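Two arms and a lot of promises: a visit to Dendier's returns hall in Polemden
Posted Jun 12, 2020

The tour began with a slide saying that no jobs would be lost. I have sat through that slide at other firms, so I wrote it down and waited for the shop floor.

Dendier sorts returned toys and small household goods for web stores. The hall employs 144 people, mostly on the benches, and the company wants part of that work done by a two-armed setup it calls Irnow. We watched it in a side room. One arm dealt with a curved beige piece while a light blue teddy bear lay on its back on the mat. 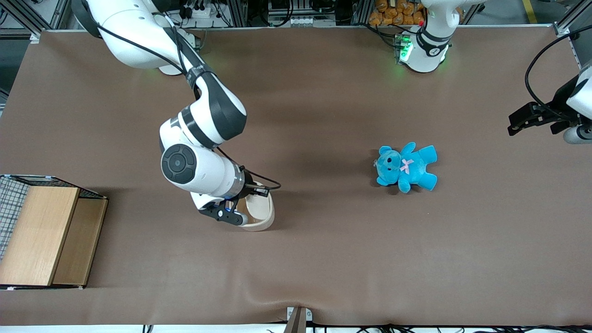
Who decides what happens to an item the robot can't sort?
A bench worker does, and the rework goes on that worker's count for the shift.

I asked about that count twice. The target was set in March, before the trial, and it hasn't been lowered. So the easy items may go to the machine and the torn, sticky and half-broken ones to people, at the same pace per hour. Our guide called this "more interesting work."

Management spoke of 1000 items a day by next year. I asked for the current figure and was told it would be sent on. Two women at the coffee machine said they had been shown the system once, for ten minutes.

The bus back to Ulloa leaves from the gate on the north side. Bring your own lunch.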